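Trakix Stacking Block Set — mixed colors

Sold by Kastasano. Ships from our own shelves, usualy next working day.

Quick version: small rectangular blocks that click together, pull apart, go back in the bag. Mixed colors, muted and bright in one bag. For the table, the classroom corner, the waiting room, wherever. No batteries, no app, no instruction booklet. There's a folded card with a few builds on it and that's it.

What you get

— one bag of 50 blocks, mixed colors
— drawstring cotton bag, washable
— the idea card (folded, printed both sides)
— 2 spare blocks, in whatever color came up

Colors vary bag to bag. We don't pick them by hand. Reds, greens, browns and a dark one that looks black until you get it near a window. Please don't write in asking for an all-green bag, we can't do it. Single color packs are on the Rivuslow page, different range, different size, and NOT compatible with these.

The fit

Most of the emails we get are about fit. Fair enough. Push straight down, not at an angle. You want it snug enough that you can pick up a short stack by the top block and the rest comes along with it.

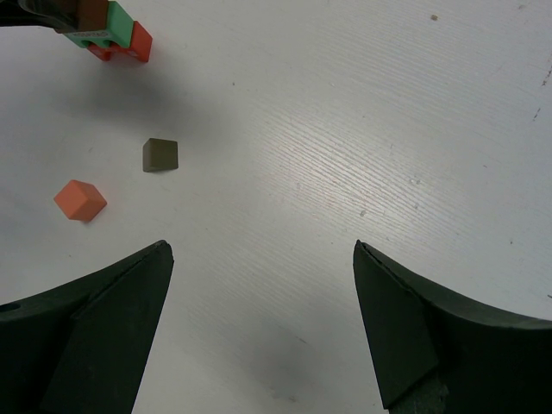

New blocks are stiffer than used ones. Give it a week or so of normal play and they loosen to a nicer pull. If one is still too tight after that, warm it in your hands for a minute and twist gently while pulling. Don't use pliers. Don't use teeth (we know). A butter knife leaves a nick and the nick will catch on everything afterward.

Too loose? Different problem. That's a bad block, send us a note with the batch code off the bag label and we'll mail a replacement. Don't need the old one back.

Surface

Works best on something flat and hard. Table, desk, tray, kitchen counter. Carpet is OK for building flat but tall stacks lean and then you're picking blocks out from under the couch. If you're worried about the table top, put down a placemat. The bottoms are smooth but grit gets under them, same as with anything, and grit is what scratches.

Stacks

The first build on the card is a plain tower, five blocks, any colors. Sounds like nothing. Good for getting a feel for how hard to press. After that the card goes to a staggered tower, then a bridge, then a low wall with a gap for a door. The bridge needs somebody to hold one end the first couple of times.

For the staggered one, keep each block only a little off from the one under it. Too far over and it tips when you add the next. Small kids will put them way over anyway and that's fine, that's the game.

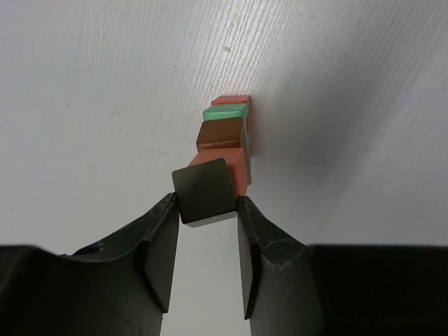 Five-block stack, slightly staggered — dark, salmon pink, brown, mint green, red-orange

Sorting

Quite a few teachers buy these for sorting and patterns, not building. Works well. The browns and the dark ones get mixed up in poor light so do it by a lamp or set the dark ones aside first. Call out a color order, have them build it bottom to top, then read it back top to bottom. Xiuying Tang, who wrote the idea card for us, does it the other way round — hands over a finished stack and has the kids take it apart and say each color as it comes off. Her version is on the back of the card. It's quieter, too, if that matters in your house.

Care

Warm water, drop of dish soap, rinse, lay out on a towel. Shake the water out of the undersides or it sits in there. No dishwasher, the heat gets to them and the fit goes off. No bleach. Bag goes in a cold wash, hang dry, it shrinks in the dryer and then the blocks don't all go back in.

Marker comes off with rubbing alcohol on a cloth if you get to it the same day. After that, maybe, maybe not.

Not for

Kids under 3. Small parts. Not bath toys either — they won't hurt anything but they'll fill up with water and you'll be shaking them for days.

Does it fit other blocks?

Fits the older Trakix bags, yes. Fits the Cheng base tray (sold seperately, back in stock in September). Doesn't fit Rivuslow, see up top. Other brands we haven't tried and won't guess.

Shipping and returns

Orders in by noon Friday go out the same day. Anything later waits for Monday. Returns OK if the bag label is still on, opened is fine, just count them back in please. You pay postage coming back unless we sent you the wrong thing. Refund goes to the card you paid with once the bag has been checked in.

School orders: email first. Invoice is no problem but we need a purchase order number before anything gets packed, and put the delivery entrance on it if it's not the front office.

Related

Cheng base tray
Spare cotton bag
Idea card, replacement copy
Rivuslow single color packs (different size)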